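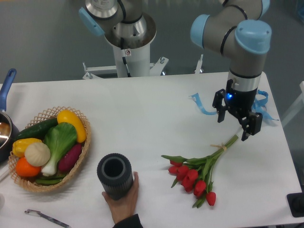 February 4, 2021

Thirteen degrees when I got up. The porch thermometer and the one in the truck agreed for once. Coffee, toast, two eggs. I had the kitchen radio on until the school closings came on and then I turned it off. No kids here to close school for.

Walked down to the tunnel before it was fully light. The wind had pulled the plastic loose again at the north corner, the same place as last month, and there was a drift of snow inside the door the shape of a loaf of bread. Shoveled it out with the feed scoop. The anemones looked fine under their cover. I lifted the cloth in one spot, saw green, and put it back down. The ranunculus I am less sure of. Some of the leaves on the outside row have gone glassy, and I won't know until it warms up whether they come back.

The wiggle wire was frozen into the channel and I had to work it out with pliers and the hair dryer on the long cord. I put it back with a strip of old plastic doubled over under it, which is what Fletcher Henare told me to do in the fall. I should have done it in the fall.

The cooler

The cooler is holding. 132 crates of tulips went in at the start of the winter and most of those are still in there rooting. I pulled nine out this morning and stacked them by the door of the warm room. That is the third batch. The first came up short in the stem and I sold them cheap. The second was better. I wrote the date on tape and stuck it on the end crate, and the tape fell off, so I wrote it on the wood.

There is some blue mold on the bulbs in the bottom stack. It is the ordinary kind and it doesn't seem to hurt them, but I don't like looking at it. Moved the fan down a shelf. I think I have been watering too heavily when they go in, and then the bottom crates sit in everything that drains off the top ones. Next year I want to water them outside on the slab, let them drip overnight, and then carry them in. That is twice the carrying. I said the same thing last year and it's in last year's notebook, I looked.

Cut for an hour and a half in the warm room after that. I pull them with the bulb on, wrap them, and stand them up in the cooler dry. Red is ahead of everything else. The peach ones are a week off, and the white doubles have hardly moved. I don't know why I keep ordering white doubles.

Red ones went out in bunches to Yousafzai's store. She took all I had and asked if there would be more for Valentine's. I said yes and then did the arithmetic driving home. There will be more, just not as many as I said. I will have to call her tomorrow and tell her.

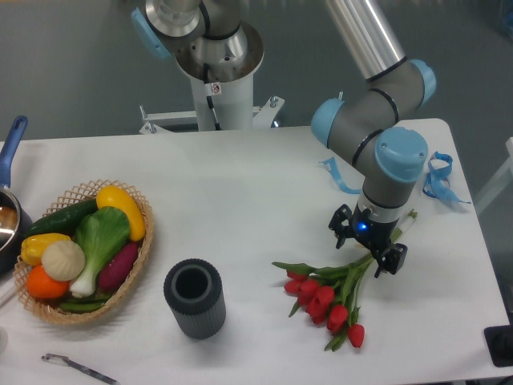
Seed order

Came back in and ate soup standing up. Then I did the seed order, which I have been putting off since New Year's. Skuvus is already out of the tall snapdragons in yellow and in the bronze. Everybody stuck at home last spring and took up gardening, and they all seem to be doing it again. Last year I waited and got substitutes, and the substitutes were ten inches tall.

What I ordered:

Snapdragons, the pink and the white, double what I had last year.
Stock, the column kind, mixed.
Sweet peas, three colors. I said I was done with sweet peas.
Statice, blue only.
Zinnias. The lime ones and the big coral ones. Not the striped ones, which customers pick up, look at, and put back.
Basil for filler, the cinnamon kind.

I did not order lisianthus seed. It takes forever and I kill half of it on the heat mat. Chae-won is buying plugs this year and said I could go in on a tray with her. I told her yes before I asked the price. She drove over in July to see the row I had then and was polite about it.

The total was more than I wanted. Took off the second packet of scabiosa and it was still more than I wanted, so I put the scabiosa back and paid for it.

Afternoon

Truck needed to go to Tibor Halász for the brakes. He had me leave it outside with the key on the seat and called me on the phone from inside the garage, and I stood in his lot and talked to him through the window with both of us holding phones. It is the rear pads and one of the lines. He can patch the line but he would prefer to replace it. I said replace it. He asked after my mother and I told him she had her first shot, and that her arm was sore and she was complaining about it, so she is well.

Walked home by Jidwood Road. It is longer but it's plowed. The creek is frozen on both sides with a black strip open down the middle. Somebody has a snowman up at the bend with a mask on it. Passed Botond Kun's place and his sheep were all standing on the south side of the barn in a line. He was out with the hose trying to thaw the trough. We yelled at each other across the road for a while about hay. He thinks he has enough. He also wants to know if I will take composted bedding in the spring, and I said I would if he could get it to me before the middle of April. Last time it came in May with the burdock already growing in it.

My left boot leaks. It has been leaking since before Christmas and I keep forgetting until I am out in it. Put both boots by the stove with newspaper in them. Wrote "boots" on the list on the refrigerator under "furnace filter" and "call about propane," neither of which I have done.

Evening

Call with the Hollivlow growers at seven. It is strange to see everyone's kitchens. Máté Bodnár had the market layout for the season and shared it on the screen, and it took him several tries to get the right window up. First we all saw his email. The stalls will be spaced out again, with one way in and one way out. I am at the far end by the pump house, where I was last year. It is shady there in the afternoon, good for the flowers and bad for selling them, as people have generally spent their money by the time they get that far. I asked about the spot by the gate and he said the bread people had it. I didn't push it.

There was a long discussion of whether customers can touch things. No decision. Fletcher suggested we all pre-bundle and use a flat price so that no one has to make change. I like the flat price. It would have to be high enough to cover the months when everything is short, and then in August it would be too high. Somebody's dog barked through most of this. We are supposed to send in our numbers before the next call, how many feet of table and whether we need power. I don't need power.

After we hung up I called my mother and she told me about the shot again from the beginning. She wants tulips for her table, yellow, and I said I would bring her red. She said red would do.

Checked the warm room one last time at nine. Sixty-one degrees in there, a little high. Cracked the vent. It is snowing again, fine and dry, and the plastic at the north corner was holding when I put the flashlight on it.

Tomorrow: call Yousafzai, call about propane, pick up the truck if it's ready. Pot up the geraniums if there is time, and there won't be.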